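Chapter 2
Bulk Containers and Their Capacity

A container used in storage has two volumes. The gross volume is the space enclosed by its walls and base up to the rim. The working volume is the part that may be filled under the rules of the site. Storage plans must be based on the working volume.

In a container with upright walls, working volume rises in direct proportion to fill height. Sloping walls change this relation. If the container is wider at the rim than at the base, half the fill height holds less than half the gross volume. The Storness tables used in this chapter list fill height and volume separately for this reason - the two must not be exchanged.
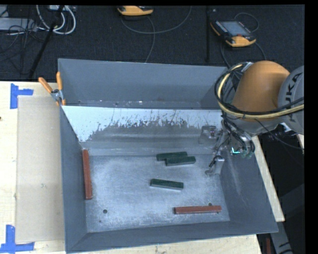

Fig. 2.1 Metal bin with sloping sides. Source: Lekska Image Library

Section 2.1 defines the terms. Section 2.2 works through a container with a gross volume of 500 liters filled to 71 percent of that volume. Problems follow at the end of the chapter.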